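Right, the bathroom posts. A few of you asked how I got on after I grumbled about drawers last month, so I'm putting it all in one thread, and I apologise in advance for the length of it because I never could tell a short story.

Background for anybody new: we moved to Stostgate in the spring, and the flat is lovely and light and has almost nowhere to put anything. The people before us clearly owned one towel and a toothbrush. We own rather more than that.

For the first few months everything lived in carrier bags. Plasters in one, sun cream in another, and a third bag that I think of as "tubes". If you wanted the nail scissors you tipped the lot out on the bed and hoped for the best.

My brother-in-law Elango Thomas came to stay in the summer and spent a whole morning looking for a paracetamol. He was very nice about it, but he did send me a link to some drawer dividers before his train had even left the station.

The dividers were from Zimis, the plain ones, a pack of 8. I used 4 and the rest have gone in the kitchen, where they are doing a grand job with the teaspoons and the birthday candles.

Before you buy any, measure the inside of the drawer and then measure it again with the drawer pushed nearly shut. The waste pipe comes down behind ours and the back of the top drawer is much shallower than you'd think from the front. I had to send the first lot back.

I also pulled everything out and was quite ruthless, by my standards. Anything out of date went back to the chemist. Hotel shampoos went (I know, I know, but I have never once opened a hotel shampoo at home). I kept one tin of a hand balm I don't even like, because my aunt gave it to me and she does ask.

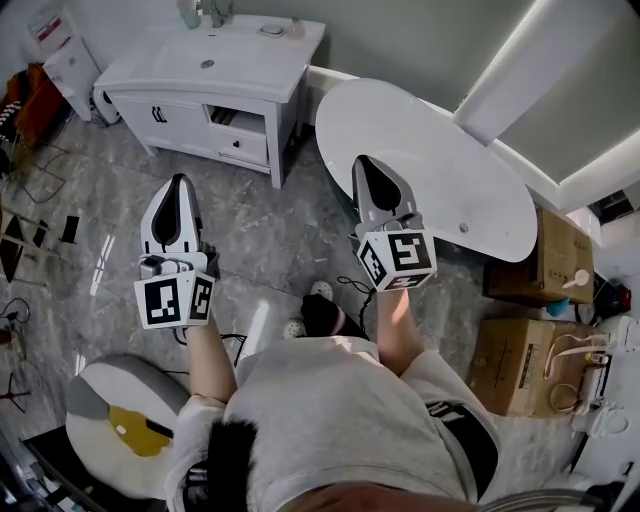
Basin tops are where I always come unstuck. You clear them on a Sunday sort of mood and a few days later they've grown a whole shop's worth of bottles, and you can't wipe round anything without moving ten other things first. So my rule now is soap, one pump bottle and one small bottle, and the lot of it at the back by the tap. With the white basin in the middle and that little clear bottle on one side and the soap dish and pump on the other, I can get a cloth over the front in one go, and I do it far more often than I used to, which pleases me no end. The drawer on the right is a bit open, as ever. I've given up fighting it.

What I keep where, for those who like that sort of thing (I love that sort of thing, please send me yours): toothpaste and floss in the top drawer at the front, razors behind them, and the little flat things like tweezers along the side where they can't slide underneath.

The lower drawer is for spares. Spare soap, spare toothpaste, spare everything, and when it's full I'm not allowed to buy any more. This has been hard for me! I do like a three-for-two.

Behind the door it's cleaning things and the loo rolls, and a big 500 ml bottle of hand wash that I use for topping up the pump. Stand the refill in something, would be my advice. Mine leaked under the cap and I found it a fortnight later, by which time it had set like jelly round the bottom of everything.

Somebody asked about limescale, as the water round here is terribly hard. I use white vinegar and warm water on a cloth, wrapped round the foot of the tap and left while I have my tea, and then rinsed well. Do check what your tap is made of first, though, as some finishes don't care for vinegar at all.

I did try the Primitz spray as well, the lemony one. It smells gorgeous and I'd happily have it as a candle, but on our tap I couldn't see that it did any more than the vinegar, and it costs a good deal more.

The floor gets a going over with a flat mop, just water and the tiniest drop of washing-up liquid. Too much and it dries in smears, particularly on a shiny tile, and then you're down there on your knees buffing it with an old T-shirt wondering where your life went.

Next job is a shelf. I've had my eye on one from Vasiliu since November, a narrow one with a little rail at the front so that nothing can walk off the edge. It comes in 3 lengths and I change my mind about which one every time I clean my teeth.

I've stuck masking tape on the wall to see how each of them would look. The longest looks smart but I know perfectly well I'd fill it – and the shortest would hold a plant and a glass and that would be that. Possibly that's the answer.

If you've got that shelf, could you tell me whether the rail comes off for cleaning? The website doesn't say and the chap on the phone didn't know either, though he was very kind and we ended up having a nice talk about grouting.

I'll post the shelf when it's up. Airing cupboard after that, so send biscuits.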